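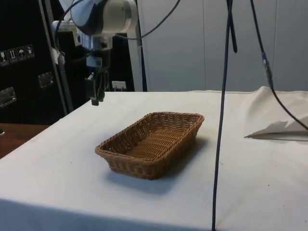 A robot arm and a woven basket on one of our test tables.

About Lakberg

Lakberg writes software for robot arms. We do perception, motion planning and the tools that sit between them, and we sell no hardware of our own. Customers bring the arm and gripper they already have.

The company started with 3 people and a planner called Wevier. Wevier takes a target pose and works out how the arm gets there without hitting the table, the object or itself. It is still the core of what we ship, though little of the first version is left. There are 16 of us now, most of them engineers.

Didenko is our perception package. It finds objects in camera views and proposes places to grip them. Baskets, trays and other open containers get a lot of our attention. A rim is thin, a weave confuses depth readings, and the best grasp is often on an edge the camera sees poorly.

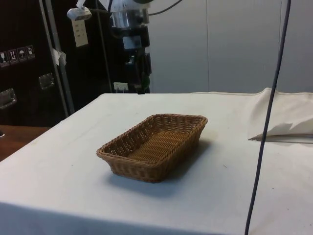
Photo: Lakberg

Balley is the tooling side — logging, replay and regression tests. Every run on a test table is saved with its camera views, joint positions and planner output. When someone changes the grasp code, Balley replays it against 1,663 stored runs and lists the ones where the answer changed. An engineer reads that list before anything is merged.

We put out a release every 10 weeks. Release notes cover known problems as well as fixes, and older versions stay available for download.

Most of our customers are small integrators and university labs. Support questions go to the engineers who wrote the code, so a reply can take a day or two — please send the Balley log with your first message.

Page last updated Jun 23, 2023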